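# Visit Report: Drinley Blanket Mill and Finishing Works

March 22, 2023
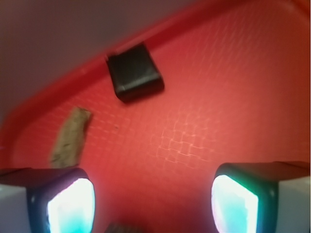

**Household Textiles Purchasing Department, Prevlow Home Supply**

## Purpose of the visit

The department visited the Drinley mill to review the production of woven cotton blankets ahead of the fall order. Prevlow has bought Drinley bed linen for several seasons but has not previously carried its blankets. The visit was arranged to see the weaving, finishing and packing areas in normal operation, to inspect the current sample range, and to discuss terms for a trial purchase.

Two lines were under consideration. The first is Santoro, a cotton thermal blanket in an open cellular weave. The second is Gada, a heavier brushed blanket in a cotton and wool blend. Both are offered in twin, full/queen and king sizes.

## Arrival and site

The mill stands on the east side of the town, beside the former rail yard. Visitors sign in at the gatehouse and are given ear protection and a short safety talk before entering the weaving hall. Long hair must be tied back and loose scarves left in the lockers. The talk was clear and took little time.

The works occupy three connected buildings. Yarn is received and stored in the oldest of these, a brick building with narrow windows. Weaving takes place in the middle building, and washing, brushing, hemming and packing in the newest. Goods move in one direction through the site, and the department saw very little double handling.

## Yarn store

Cotton yarn arrives on cones, already spun. The mill does not spin its own yarn and stated that it has no plans to do so. Each delivery is held until a sample has been tested for strength and evenness. Cones that have passed are moved to a separate bay and tagged in green.

The store is kept at a steady humidity. Dry yarn breaks more often on the loom, and the mill regards this room as having more effect on blanket quality than any other single part of the site. Our own quality notes on Drinley sheets, which mention very few weaving faults, are consistent with that view.

Wool for the Gada line is kept apart in closed bins. The department asked about moth control and was shown the inspection log, which was up to date.

## Weaving hall

The hall holds 40 looms, of which 27 were assigned to blankets on the day of the visit. The remainder were weaving sheeting or were set aside for maintenance. The noise is considerable, and most of the explanation was given in the corridor before entering.

The Santoro blanket is woven with small raised ridges and open pockets that hold warm air when a sheet or coverlet is laid over the top. Used alone it is a light summer cover. The mill was careful to make this distinction, and the department recommends that our product pages do the same. A number of customer returns on cellular blankets from other suppliers have come from buyers who expected winter warmth from the blanket by itself.

Warp changes are planned so that all sizes of one color are woven in sequence. This keeps shades close within an order but limits how quickly a single size can be restocked. Replacement stock in one size only would wait for the next run of that color.

## Washing and finishing

All cotton blankets are washed at the mill before hemming. The purpose is to take out most of the shrinkage and to soften the hand of the cloth. The mill quotes a remaining shrinkage of no more than 9 percent in length for the Santoro blanket after home laundering. The department considers this high for a prewashed product. The mill replied that open weaves relax and draw in more than flat cloth, and that finished sizes are cut with an allowance. We have asked for wash test results on all three sizes.

The Gada blanket is brushed on both faces after washing. Several passes are made at low pressure. The department handled cloth taken after the first pass and after the last, and the difference was marked. Loose fiber is drawn off by vacuum, and blankets are shaken out again before folding. Some shedding is to be expected in the first two or three washes, and the care leaflet says so in plain terms.

Drying is carried out flat on a moving belt. There was a short stoppage during our visit while a sensor was cleaned. Work resumed without difficulty.

## Hemming and inspection

Hems on the Santoro line are folded twice and stitched with a matching cotton thread. Gada blankets have either a whipped edge or a satin binding. The department prefers the whipped edge. Satin binding looks well on the shelf, but in our experience it frays or puckers well before the blanket itself is worn.

Each blanket is drawn over a lit table and checked for broken threads, stains and uneven edges. Small faults are mended by hand. Larger faults are marked with a tag and the blanket is sold as a second through the mill shop. Seconds are not offered to trade customers, and the mill confirmed in writing that it would not sell seconds bearing the Prevlow label.

## Sample room

The full color card was laid out in the sample room. Santoro is made in white, oatmeal, pale blue, sage and a dark gray. Gada is made in cream, rust and navy, with a check planned for next year.

Observations on the samples were as follows:

- White and oatmeal Santoro were even in shade across all sizes.
- The sage sample in king was slightly yellower than the twin. The mill attributed this to an earlier dye lot and will send a new pair.
- Navy Gada left a faint mark on a damp white cloth. A colorfastness report has been requested.
- Folded king blankets in the Gada line are bulky and will not fit our standard shelf bay. They would need to be displayed on the lower deck or sold from the warehouse.

The care labels are woven and sewn flat into the hem. They are legible and should last. The department would like the size printed in larger type, as customers often ask staff to check it.

## Packing

Blankets are folded, banded with a paper sleeve and packed in cartons. Plastic zip bags were discontinued for cotton lines last year. The paper sleeve allows customers to feel the cloth, which is an advantage in store, but it offers no protection from dust. Stores would need to rotate top pieces on open displays.

Carton sizes differ between the two lines. Our receiving team has asked that suppliers keep to one carton footprint where possible. The mill will look into this but made no promise.

## Terms discussed

The minimum trial order is 304 pieces, which may be divided between the two lines and among sizes, with no fewer than one full carton of any item. Delivery would be to our central warehouse. Orders confirmed by the end of May would be woven in time for the fall floor set. Later orders would be accepted subject to loom space.

Private labeling is available at no added cost on the sleeve. A private woven label carries a setup charge, to be quoted separately.

## Recommendations

The department recommends a trial order of the Santoro blanket in white, oatmeal and dark gray, in all three sizes. Sage should be held until the new samples have been seen.

A smaller quantity of Gada in cream and rust, with whipped edge, is recommended for the larger stores only. Navy should not be ordered before the colorfastness report is received and reviewed.

Both recommendations depend on satisfactory wash test results for shrinkage.

## Open items

| Item | Responsible |
|---|---|
| Wash test results, Santoro, all sizes | Drinley |
| Replacement sage samples, twin and king | Drinley |
| Colorfastness report, navy Gada | Drinley |
| Quote for private woven label | Drinley |
| Draft product page wording on layering and warmth | Prevlow |
| Shelf plan for king-size Gada | Prevlow |

Sample swatches from the visit are held in the department's textile cabinet and may be borrowed by store buyers on request. Swatches should be signed out and returned in their sleeves.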